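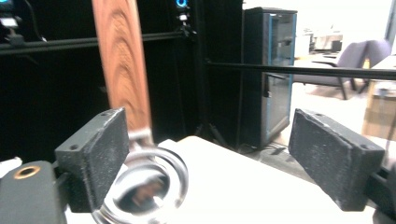 4.3 Changing the appearance of equipped armour

The wardrobe lets a character wear the look of one armour piece while keeping the statistics of another. It opens at level 2 of the guild hall and is run by the outfitter in Fillmont.

1. Speak to the outfitter and choose Wardrobe. The left column lists the pieces now equipped.

2. Select the slot to be changed. Head, shoulders, chest, hands, legs and feet are handled separately.

3. Pick a look from the right column. Only looks already collected by the account are shown. Greyed entries belong to another class.

4. Press Preview. The character can be turned with the left and right keys.

5. Press Apply. The cost is 800 silver for each slot, taken from the character and not from the shared bank.

Note: A full Shehu set has 2 helmet variants, hooded and open. Both are stored under one entry — use the arrow beside the name to switch between them.

Note: Dyes are kept with the look. If a dyed look is replaced, the dye is lost.

Caution: Selling a piece before its look has been collected removes it for good. Check for the tick in the corner of the item icon first.

Caution: Looks from the Stosuvov raid cannot be applied to items below item level 188. The Apply button stays inactive and no message is given.

To go back to the original appearance, select the slot and choose Clear. There is no charge.

4.4 Saving an outfit

1. Set all slots as described in 4.3.

2. Choose Save outfit and enter a name.

3. Assign a key if required. Outfits cannot be changed during combat.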